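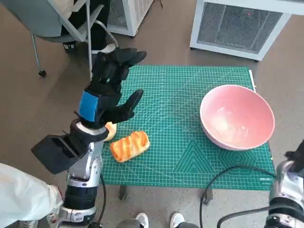 The two-armed unit at the practice mat, with two pieces of bread and the pink bowl.

Reading time: 2 minutes

Review: the Cisix two-armed handler in a bakery packing room

We pack bread and sweet buns for cafés and two school kitchens from a unit in Eltstead. In September we took a Cisix on a trial lease, and it has now been with us for 16 weeks. I run the packing side, so this review is about what it is like to work next to one.

The Cisix has two silver and white arms with black, jointed hands. Each hand has fingers, so it doesn't need a different tool for every product. New items are taught away from the line, on an ordinary cutting mat with a printed grid. You put out the bread and a bowl, and a trained person takes the arms through the movement until the machine can repeat it. A glazed bun took us most of a day. Plain rolls took a morning.

Speed is modest. On its best shift it placed 1,638 items, and an experienced packer beats that without trying hard. A normal hour is 355 if the trays arrive straight. If buns are touching each other it slows down, and if one is lying half under another it will often stop and wait for help. Soft items are handled better than I expected. Glaze is the weak point, as it builds up on the fingers and they need wiping at every break.

The software is called Vivari. It is clear enough on the main screens, but the fault messages are poor. "Grasp uncertain" can mean six different things. The planning add-on, Inga, is sold separately and we stopped using it after a fortnight.

As for the staff, we had nine packers before and we have nine now. The early Sunday shift used to need four people and now needs three, so everyone gets one more Sunday off in the month. That has been popular. Some also lost the extra Sunday pay that went with it, and that has been less popular. We should have talked about it before the machine arrived and we didn't.

Halima Kirui moved from packing to teaching the new items, and her grade went up with it. She is good at it, mainly from knowing how a bun behaves when you pick it up at the wrong end. Her main complaint is the height. Our mat is set low and she would like it raised – so would my knees. Two others trained and went back to the line, as they found it slow and rather lonely work.

The noise is low. The cables need watching, and we have changed our sweeping routine to go round them.

Good: gentle on soft bread, quick to switch between items it already knows, quiet.

Not so good: sticky fingers, vague fault messages, slow with untidy trays.

We have extended the lease by a year, for one unit only. I would want better fault messages before taking a second.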